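Vetatance – the magazine for curious readers
How Does an Old Clock Know the Time?
Posted 3/30/19

Kernescombe is a small town with 3,208 people and one very big clock. The clock lives in a stone tower beside the market square. It has no battery and no plug. It has never been connected to the internet. Still it shows the right time, and every hour it rings a bell which is as heavy as a small car. The bell weighs 1,000 kilograms!

How can a clock work without electricity? To understand it, we must look at three things: the weight, the pendulum and the wheels.

The weight

Everything that moves needs energy. You get yours from your breakfast. The clock in Kernescombe gets its energy from a heavy block of iron, which hangs on a long rope inside the tower. The block weighs 300 kilograms. Gravity pulls it down, the rope unwinds from a drum, and the drum turns.

Once a week a person must climb the stairs and wind the rope up again with a handle. It is hard work, and it makes your arms very tired. The energy from the arms goes into the weight, and the weight gives it back to the clock, little by little, during all the week.

But there is a problem. If you only let the weight go, it would fall to the floor in a moment and the hands would spin like a fan. Something has to slow it down.

The pendulum

A pendulum is a weight at the end of a rod, and it swings from side to side. You can make one at home with a string and a key. Pull the key a little to one side and let it go. Now try again, but pull it a little bit less. The swing is smaller, but it takes almost the same time. This surprised people a lot when they first noticed it, and it is the reason why a pendulum is good for measuring time.

If you want a slower swing, you need a longer string. A pendulum of one metre takes very nearly one second to go from one side to the other. The pendulum in a tower can be much longer, so its tick is slow and deep.

The pendulum moves a small piece of metal called the pallet. It looks like an anchor from a ship. At each swing the pallet lets one tooth of a wheel go past, and then it catches the next one. Tick, tock. The sound that you hear is the tooth hitting the metal.

The wheels

A wheel with teeth is called a gear. The teeth of one gear fit in the gaps of another gear, so when one turns, the other must turn too – and always in the opposite direction.

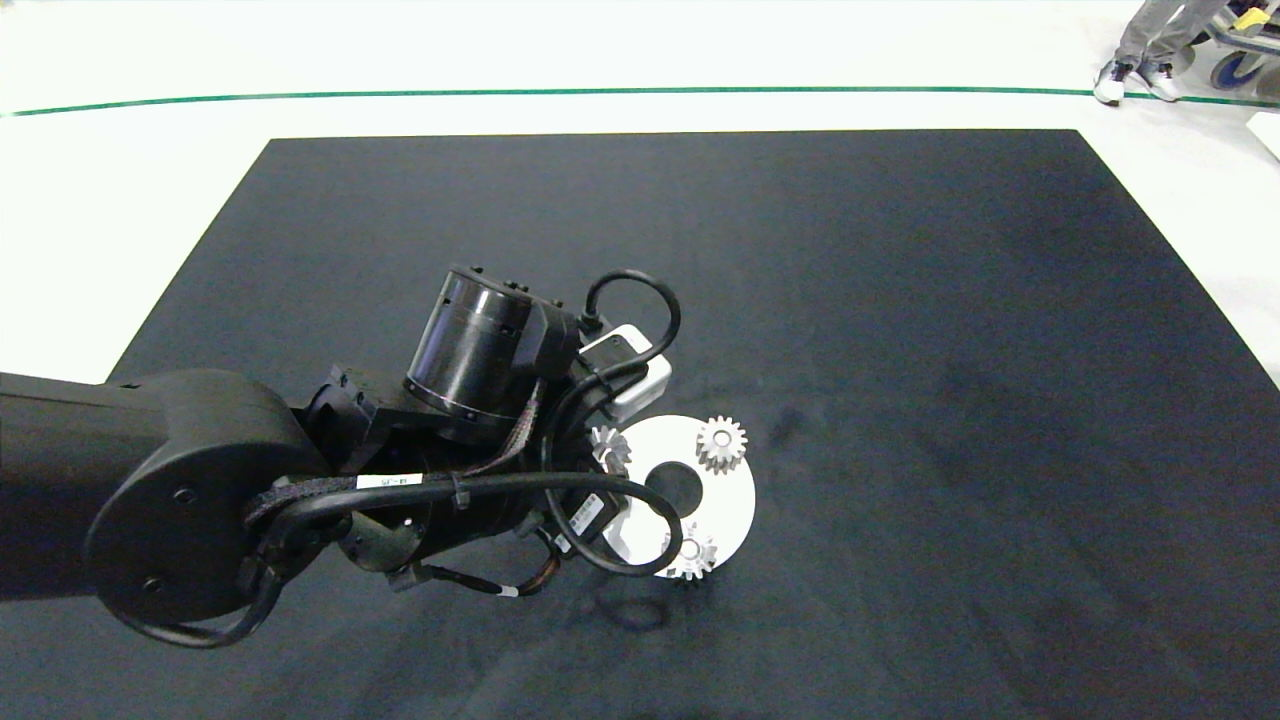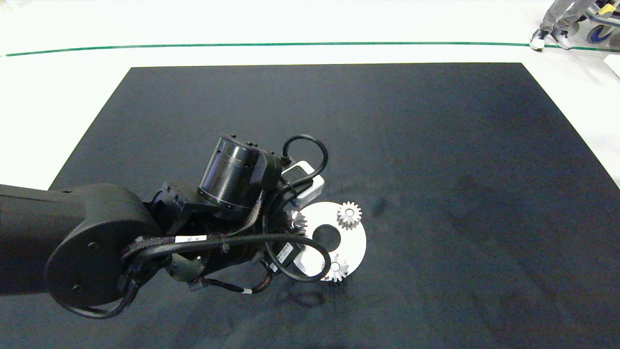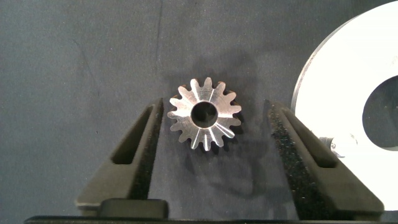
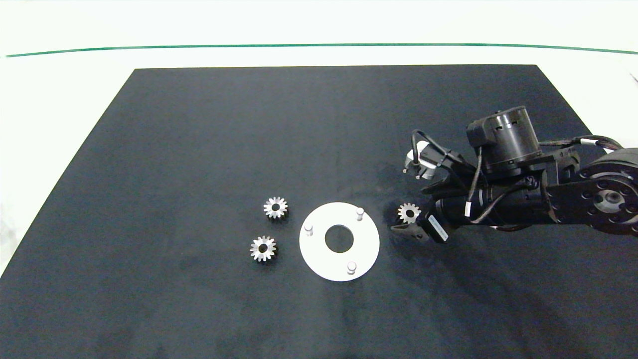 Vetatance, Issue 60, page 7

Gears can also change the speed. Imagine a small gear with 10 teeth which pushes a large gear with 60 teeth. The small one has to turn six times before the large one has turned once. With several gears one after another, a fast movement becomes a very slow one. Clockmakers call this a train, although it has no carriages.

Now think of the hands. The minute hand goes around the clock face in one hour. The hour hand needs 12 hours for the same trip. So between the two hands there are gears that make the movement 12 times slower. That is why both hands can share one centre and never need to be moved separately.

When the clock is wrong

Metal grows a tiny bit when it is warm and shrinks when it is cold. In a hot summer the rod of the pendulum becomes longer, and you remember what happens with a longer pendulum: it swings more slowly. The clock falls behind. In winter it can run too fast.

In the town of Berwood the clock has a wooden rod, as wood changes much less with heat. In Kernescombe the rod is made of steel, and the people use a different trick. There is a little shelf on the pendulum, and they put small coins on it. One more coin makes the clock go slightly faster, one less makes it slower. The Araújo workshop, which cleans and oils the clock every year in May, keeps the coins in an old tobacco tin.

Try it yourself

You need a string, a key, some sticky tape and a watch that shows seconds. Tape the string to the edge of a table, so that the key can swing freely. Count how many times it swings in one minute. Make the string shorter and count again. Write both numbers down and compare them with a friend who used another length.

Words to remember

Gear: a wheel with teeth.
Pendulum: a weight that swings from side to side.
Pallet: the part that stops and frees the wheel, one tooth at a time.
Train: a row of gears that work together.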